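How to Run a Fabric Folding Table at Your Robotics Open Day

When we held our first open day at Urora back in August, the arm in the big room drew a crowd, but the hand-held grippers were what people kept coming back to (my own kids included!). So if you're planning a demonstration of your own, here's how we set up the cloth station, and you're welcome to borrow any of it.

Step 1. Pick one bright piece of cloth

Go for a strong, plain color that stands out from whatever is under it. We had a houndstooth cover under ours, and red on top of that was easy for everybody to follow, even from the back row.
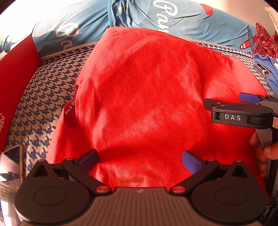 Red fabric on the houndstooth, with a second gripper coming in from the right.

Step 2. Show the open grip first

Setareh Mahmoudi, who led our Monday session, likes to start with the fingers wide apart over the cloth and let visitors have a good long look before anything gets pinched. Give each person some 3 minutes, and don't rush the shy ones.

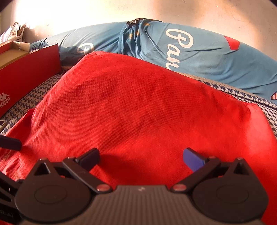

Step 3. Let visitors try a fold

Hand over the gripper and ask for one simple fold, edge to edge. Most people squeeze too early, so remind them to get both pads around the cloth before closing. Groups of 7 worked nicely for us, with everyone taking a turn and cheering on the next person.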